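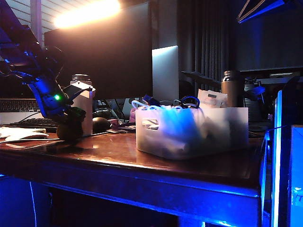
Laine Kairys
October 2, 2026

Right, thread time. I've spent most of this week teaching a robot arm to pick things up off my desk and put them in a bin, and I have opinions.

1/ The method is simple enough to explain. I drive the arm by remote control, it records every joint position while I do it, and later the software (I'm on Raltent) tries to learn the movement from my recordings. One go is called an episode. My target for this task is 200 episodes. I'm at 118.

2/ I did my first batch far too fast. I was showing off to myself a bit! Played back, the arm sort of swoops in, dithers over the object, then grabs. Guess what the trained version did? Swooped, dithered and grabbed thin air. It had learnt my dithering beautifully.

3/ So I binned the lot and started again, slowly. Come in from above, stop, close, stop, lift. Feels daft, like posting a letter in slow motion, but the recordings are so much cleaner.

4/ Lumpy things are harder than boxes. With a box you can be lazy and squeeze the flat sides. With something roundish the fingers have to come down far enough before you close them or it squirts out sideways — mine went under the curtains twice.

5/ Someone asked why I don't clear the desk first. I did, for the early batch, and then the arm was hopeless the minute I put my mug down. Now the post, the mouse, the flask and the big tub of cables all stay out, and I shift a few of them between episodes.

6/ Keep your bad grabs, but label them. I fumble, back off and try again, and those ones get tagged "recovery". Eglītis (the forum, not the town bakery) was split on this. I'm firmly on the keep-them side.

7/ Hand guiding v remote: I tried both. Holding the arm and moving it yourself gives a lovely feel for the weight, but your own hand ends up in all the footage. Remote is clumsier for the first hour and then your thumbs just get it.

8/ Kit question, as I've had 3 messages already. The controller is a secondhand Gutel and the left stick drifts a touch, so I recalibrate whenever I stop for tea. Cables matter more than you'd think. Leave slack at the wrist or it tugs right at the end of the reach.

9/ Next up is the same job with the lights changed, then a proper training run overnight. If it manages ten clean picks in a row I'll post the clip. If it doesn't I'll probably post that too.

Filed under: Desk robots, Teaching by demo, Threads

More from Laine
Why my gripper kept letting go
Kokden first impressions, after 700 episodes
Sorting 2,174 screws, badly
What I'm building in December

Contact | © Laine Kairys | Back to top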